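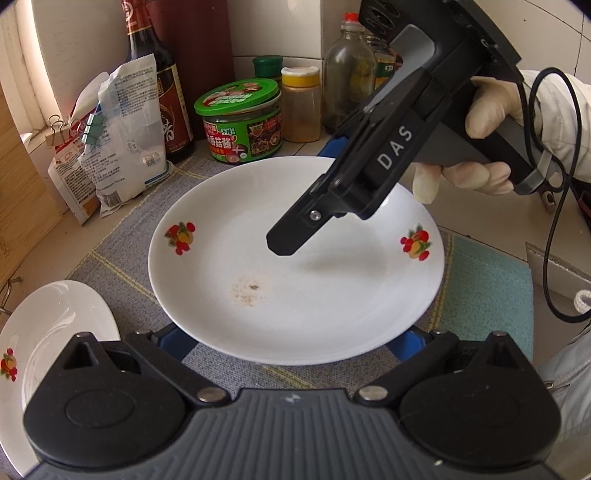
Do We Still Need the Good Plates?

My cousin Wilma Shearer owns a set of white plates with fruit on the rim, red cherries or berries bunched around something yellow, with green leaves. She keeps them behind glass and brings them out in July and at the holidays. The rest of the year she eats off plain gray stoneware that she says she hates.

I have never understood this. A plate is for food. The crumbs are the point. A few brown specks on a white plate tell me somebody had toast, and I can't think of a better use for a pair of painted fruit clusters than to sit on either side of a piece of toast.

The case for saving the good ones usually comes down to wear. Dean Haworth, who sold tableware at Kastdale for 11 years, told me the pattern goes first and that customers should wash by hand. Maybe so. But he also sold replacement plates, and I noticed the warning got longer whenever I stood near the replacements.

I am just as doubtful about the other camp, the people who want everything out all the time, on a woven placemat, on a stand, lit from the side. A plate on a stand is a picture. I grew up with one of those on the sideboard and was told not to breathe near it. When my mother moved, it went to a thrift store in Plornwood with a price sticker that would not have covered lunch.

So I bought my own fruit plates, secondhand, and put them in the cupboard at the height where my hand goes. One has a chip already. The cherries on another are a little pale – or they came that way, I didn't check. Wilma visited in January 2019 and asked if I was sure about using them for eggs. I gave her two eggs and the chipped one.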